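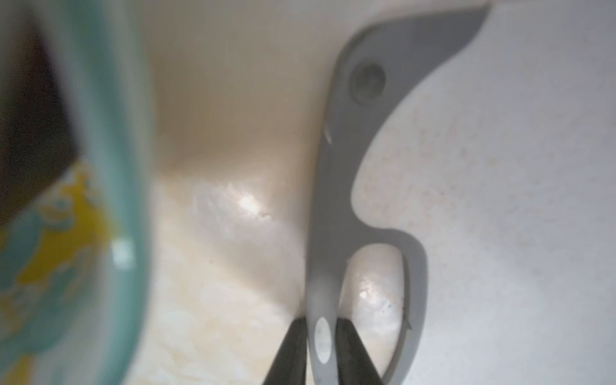

Gripper on the gray plastic hook piece. Thread on the Famora kit, long one, sorry

1/ OK so four weeks with the Famora arm kit. Bought it with our own money, full price, no discount code, nobody at the company knows I'm writing this. People keep asking in DMs so I'm just going to dump everything here.

2/ What it is: small arm, two-finger gripper, little camera at the wrist, a base you bolt or clamp down, power brick, and a license for their software, which is called Vultavar. Yes the software has a different name than the kit. No I don't know why either

3/ What I want it for: odd-shaped plastic parts. Hooks, clips, loops, anything with a hole in it that isn't where you'd like the hole to be. Small shop, short runs, lots of changeover. If you only ever move boxes, skip this thread and buy something cheaper

4/ Price. $2468 for the set I got. Shipping extra, and they don't tell you how much extra till the last page of checkout. Mine was another 265. Grr.

5/ Unboxing: fine. Foam cutouts, everything labeled. Cable for the wrist camera was already routed thru the arm, which saved me an evening. Last kit I had (Bulon) I did that part myself with a bent coat hanger and a lot of swearing

6/ Manual: thin. Printed one stops at "power on." Rest is online. The online one has two versions and search sends you to the old one. Bookmark the new one on day one, seriously

7/ Clamping the base. Use bolts. I started with the clamps on a bench that I thought was solid. Arm moves fast, bench moves a little, grasp is off by just enough to be annoying. Bolted it, problem gone. Wasted most of a Saturday on that

8/ Fingers. They come in a dark finish, slim, angled in toward each other so the tips meet the part first. I like them. You can get in on a narrow section without shoving everything next to it. Flat wide fingers are hopeless for that

9/ So back to the pic up top. Gray piece, hook-like outline, loop at the low end, round hole or socket up near the wide end. The grip is down on the low part, one finger each side. That's about where I want it on a part like this. Wide end free, hole free, nothing in the way of whatever comes next

10/ Also why I picked that one to post: look at the shine on the cream surface right next to the part. Glossy surfaces are the thing everyone asks me about. Bright star of glare showing through the loop. Older systems I've used would happily decide the glare is an edge

11/ How does Vultavar deal with glare? Better than I expected, worse than the brochure. On matte parts against a shiny background it's mostly good. On shiny parts against a shiny background, forget it, throw a lamp shade over your light or move it off to the side

12/ Gray on pale is easy mode, I'll admit. Good contrast. I tried white clips on a white tray the same week and it sulked. Proposed grasps all over the place, one of them on the tray itself lol

13/ Teaching a new part. You show it the part, from a few sides, then mark where you'll allow a grip and where you won't. The "won't" marking is the best feature in the whole product and it's buried under a menu called Extras. Mark your holes. Mark your thin bits.

14/ If you don't mark the holes it likes them. Really likes them. Any loop or slot looks like a handle to it. Sometimes that's what you want! Usually with me it isn't

15/ Time to teach one part, after I'd had some practice: up to 16 minutes. Simple ones a lot quicker. Symmetrical ones are weirdly slow bc it keeps asking which way is up

16/ Close-range clutter. Wrist camera sits close to the work so anything tall near the gripper turns into a giant blur on that side of the view. See the teal thing at the left there. Software mostly ignores stuff like that. "Mostly." I'd still keep tall things to the back if you have room

17/ Wish list item: adjustable focus on the wrist cam. It's fixed. Sharp at the fingertips, mush right up close. For most people ok. If you read tiny labels with it, no

18/ Noise. Quiet. There's a whine when it holds still under load, you'll notice it in an empty room, you won't with a fan on. My dog left the room once and came back

19/ Grip force. Slider from soft to firm with no units on it. NO UNITS. I wrote my own marks on a sticky note. For thin plastic stay low, you can see a part start to bow before you hear it complain. Cracked a clip on the second day, my fault, slider was at the top

20/ Things that broke: one fingertip pad peeled. Sent a mail on Monday night, got an answer from Hauke Meinecke in their support team next morning, new pads in the post same week, no form to fill in. He also told me to wipe the tips with alcohol before sticking the new ones on. Would be nice in the manual!!

21/ Things that nearly broke: me, during the firmware update. Progress bar sits at the end for ages. Do not unplug it. I didn't, but I had my hand on the plug

22/ Compared to Bulon: Bulon is tougher, heavier, uglier, and the arm reaches further. Software feels like a tax form. If you've got someone who writes code all day you'll be happy with it. I don't, I've got me

23/ Compared to Kokkinos: only had a loaner for a few days so take it with salt. Lovely hardware. Smoothest motion of the three. But teaching a part means sending them scans and waiting, and then there's a monthly fee on top. For short runs the waiting kills it

24/ Subscription stuff, since three of you asked already: Famora's license is one time for the version you buy. Updates free for a year, after that you pay or stay where you are. They say that clearly on the site, credit where due

25/ Spare parts prices: pads cheap, fingers ok, wrist camera painful. Don't crash the wrist camera. Set the floor height first, before anything else, before coffee

26/ Setting floor height: lower it by hand till the tips just touch, back off a hair, save. If your work surface curves like a basin or a bowl do it at the highest spot you'll work near, then teach the low spots separatly. The wizard assumes a flat table. It doesn't say so, it just assumes

27/ Who should get it: small shops, repair people, school labs with a patient tech, anyone doing mixed parts in small numbers

28/ Who shouldn't: anyone who needs speed all day long. It's quick between picks but it thinks before each one. You can turn the thinking down and then it misses more. Pick your poison

29/ Also not for anyone w/out a bench they can drill holes in. See 7

30/ Stuff I haven't tested so please don't ask yet: the suction add-on, two arms at once, running it off a laptop on battery. Suction thing is supposed to ship in July. I'll beleive it when there's a box on my step

31/ Score? I hate scores. I'd buy it again. I'd buy it again and be a bit mad about the shipping again

32/ Oh and someone asked if the fingers mark the parts. On the gray plastic, no marks I could find after a full day of picking. On a soft clear one, yes, faint lines, they rubbed off with a thumb. Haven't tried anything painted

33/ Second addition. Export of taught parts works, it's one file per part, you can mail it to a friend with the same kit. Tried it with a guy two towns over and his arm picked my hook on the first go. He had different lamps and everything. Pretty happy about that one

34/ Going to do the white-on-white thing properly next, with a dark mat under it, will post whatever happens. Replies are open, slow today, have actual work to ship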